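Plurport shop puts character mats on the counter, and a higher price on the tag

PLURPORT — Martens, the housewares and stationery shop on Ernberg Street, has started selling pastel character mats alongside its usual plain ones, and it would like customers to believe they are worth the difference. The store calls the line its "small table" range. Regulars may call it a placemat with a cartoon on it.

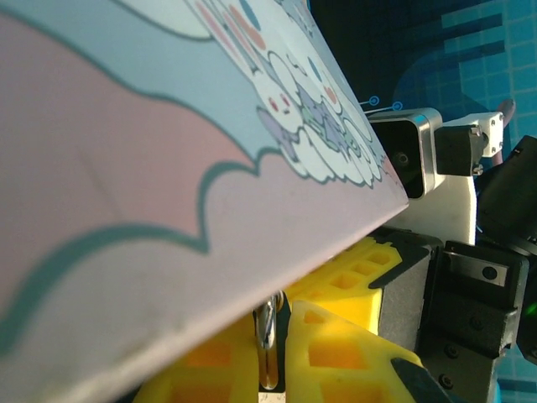
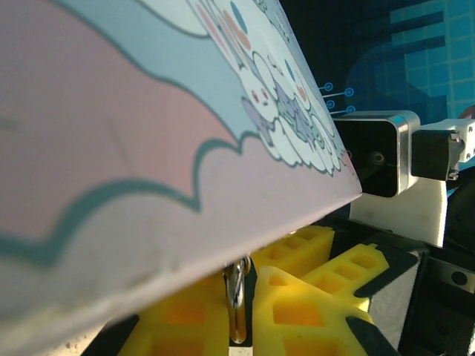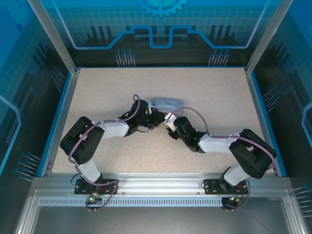
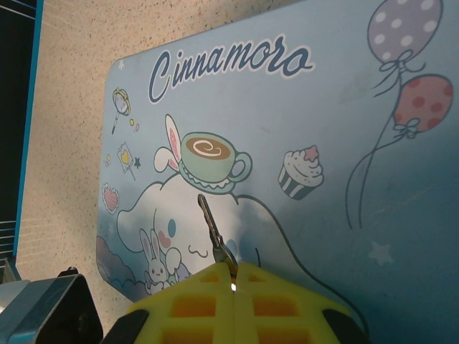 The light blue Cinnamoroll mat is the one the shop is pushing hardest. It has the big white puppy, a teacup, a cupcake with a star on it and a pair of polka-dot balloons, and there is no arguing that it is cute. Whether cute is enough is another matter. Martens has ordered 210 mats in all for the fall, and staff said 102 of them had sold by the middle of October. The shop describes that as strong demand. It also means more than half are still in the stockroom, with the holidays coming and a second supplier already asking about spring.

The store's flyer says a mat like this "turns any counter into a place to sit down." That is a lot to ask of a mat. A speckled beige counter with a blue mat on it is still a counter, and anyone who eats lunch standing up at one will probably go on doing it. The flyer also suggests the mats for desks, craft tables, bedside stands and "display," a word that seems to mean leaning one against a wall and looking at it.

Then there is the question of wear. Plain mats from the same shop have a way of picking up creases and scuffs once they have been stored badly a few times, and a big pale pink area is not going to hide much. Martens says customers should keep the mats flat and wipe them with a damp cloth. It does not say how long the colors will last, and a clerk asked about it at the register said she had not been told.

Shoppers can return an unused mat within 4 weeks with a receipt. There is a limit of 2 per customer, a rule that looks a little hopeful given the numbers above.

Andonura, the gift store across the street, said it has no plans to carry anything similar. It tried printed mats a few years ago and ended up bundling the last of them with mugs.

Martens will keep the display up through the end of the year. The shop opens at 10 a.m., and the mats are on the long table to the left of the door, past the wrapping paper. A plain blue mat, same shelf, costs less than half as much and takes up exactly the same amount of counter.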